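Drandura Word List

A README for people who would like to use it

Version 3, January 2026

Welcome, and thank you for opening the README before the files. Drandura is a collection of household and neighborhood words, gathered from people who grew up in and near the Drindum valley and wrote to us about how their families talked at home. There are 372 entries in the present version. Some of them are words you could find in a big dictionary if you were patient, some are ordinary words that the valley uses in its own way, and a fair number seem to live only in a few kitchens and on a few front porches.

The list started as a page at the back of the Flavinik newsletter, where readers were asked what their grandmothers called the heel of a loaf of bread. We got so many letters about bread that we asked about weather next, and then about games, and by that point it was plain that the answers needed a better home than a shoebox. The name came from one of the first letters. A drandura, in that family, is the drawer where everything goes that doesn't go anywhere else, and it seemed like a friendly thing to call a pile of words.

What is in the folder

entries.csv is the word list itself, one entry to a row. If you only want one file, take this one.

letters.txt holds the longer passages that contributors agreed to share. Each passage starts with the entry number it belongs to, and a few passages belong to more than one entry, in which case the numbers are separated by a space. Please don't rely on the passages being in order. They are in the order we typed them.

spellings.csv lists the other spellings we were sent for the same word. We had to pick one for the main list, and we picked whichever one the earliest letter used. That is a rule of convenience and it has no more authority than that, so if your family spells it another way, your family is welcome to go on doing so.

changes.txt says what was added or fixed in each version.

The columns in entries.csv

number: the entry number. Numbers are never reused, so when an entry is withdrawn it leaves a gap.

word: the headword, in lower case unless it is a name.

kind: noun, verb, saying, call or other. A call is something shouted, mostly in games or to animals.

meaning: our wording, kept as close to the contributor's own as we could manage. Where two contributors disagreed, both meanings are given with a slash between them.

theme: food, weather, games, house, yard, people, or loose. Loose is a perfectly respectable theme and we are fond of it.

heard: the decade the contributor remembers hearing it first. This is blank more often than we'd like.

sure: yes, fairly, or no. We asked each person how sure they were that they had remembered the word correctly, and we copied down what they said. Quite a few people said no and then sent two pages of very exact memories, so please read this column with a kind eye.

Here are two rows, with the commas taken out so they are easier to read:

118 - kettling - verb - standing in the kitchen talking when you have already said goodbye - people - 1960s - yes

204 - a kong of rain - saying - one heavy burst and then nothing / a single loud clap of thunder before rain - weather - 1950s - fairly

That second one has kept us busy. Kong turns up in other entries too, always for something large that happens only once, and we had a letter from a reader who used it for a very big sneeze. We don't know where it comes from. We have had several suggestions, all of them enjoyable, and none that we would feel right putting in the meaning column.

How the words were collected

People wrote to us, by letter or by email, and told us what they remembered. We sent back a short form asking what the word meant, who used it, and whether they still said it themselves. Nothing was taken from books or from other word lists, and when a contributor told us they had looked the word up before writing, we made a note of it in letters.txt.

We typed everything by hand. The letters were read through again before this version went out, and a good many small mistakes came to light, mostly in the decades and mostly ours. There will be others.

Who is missing

It is only fair to say that this is a lopsided list. It leans toward people who read the Flavinik newsletter, and those readers tend to be older and to have stayed close to home. Families who moved away, or who came to the valley later and brought words of their own along with them, are thinly represented, and we would dearly love to hear from them. The food theme is much fuller than the others (that's the bread), and the weather theme has plenty of rain in it and hardly any snow.

So please don't use Drandura to say how common a word is, or was. One entry may rest on a single letter and the next on a whole stack of them, and the file doesn't tell you which. We thought about adding a column for that, but the early letters weren't sorted in a way that would let us fill it in properly, and a half-true column seemed worse to us than no column.

A note on the games theme

The games theme has 61 entries and it is the part people most often ask about, so it gets a few paragraphs to itself. Most of the entries are calls, and a call without its game can be very puzzling on the page. "Feathers down!" means that the shuttlecock has landed and the point is over, even if someone gets to it a moment later and insists that it hadn't. "Mine and the hedge's" is what you shout when it has gone into the bushes and you want to be the one who serves next.
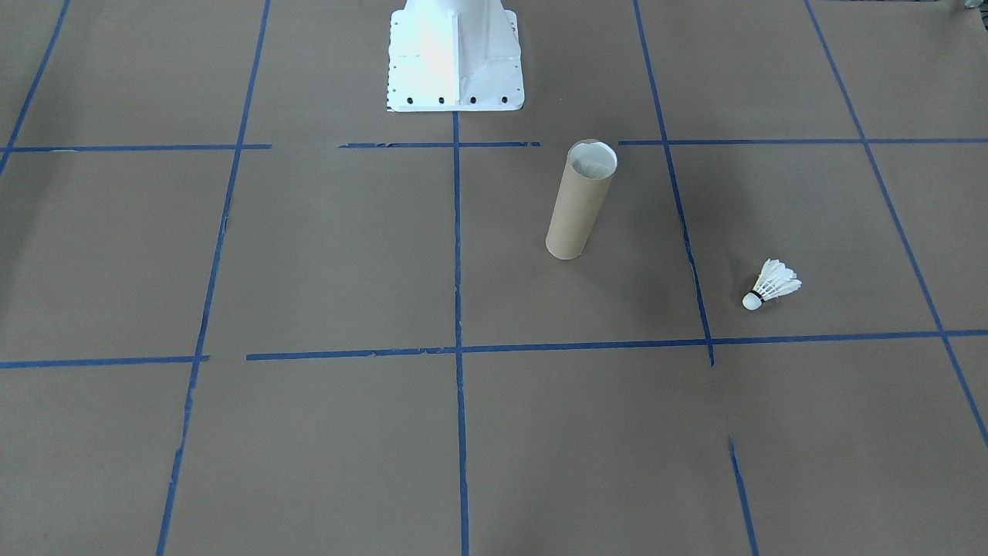 A great many of the badminton words came from families who played in the yard without a proper net, using a clothesline or a length of string, and the words tell you so. A "sheeter" is a shot that hits the washing. Opinions differ as to whether a sheeter is played again or simply lost, and both rules are given, with the slash. We were also sent "ghosting," for swinging at it and missing cleanly, and that one is marked "yes" for sureness by everyone who sent it.

Marbles, skipping and hiding games make up most of the rest. The skipping rhymes are not in the list at all, for the simple reason that they are too long for the meaning column, and we hope to give them a file of their own once we have settled how to show the beat.

Using the list

You may copy Drandura, print it, teach with it, or build something on top of it, and you don't need to ask us first. We do ask that you mention the name and the version, and that you leave the contributors unnamed, as we have. Some of them were shy about writing in the first place. If you quote from letters.txt, please quote the passage whole, or make it clear where you have cut it - a few of the stories change quite a bit when the last sentence goes missing.

Opening the files

All the files are plain text in UTF-8. If you open entries.csv in a spreadsheet program, tell it to treat the number column as text, or it may try to be helpful. The meanings sometimes contain commas and are wrapped in double quotes for that reason.

Sending us a word

We are always glad of more. Write to the newsletter with the word, what it meant, and anything you remember about the person who said it. Spelling doesn't matter. Corrections are welcome too, and with those it helps to have the entry number. The next batch will be typed up in February, and letters that reach us after that will be kept safe for the version that follows.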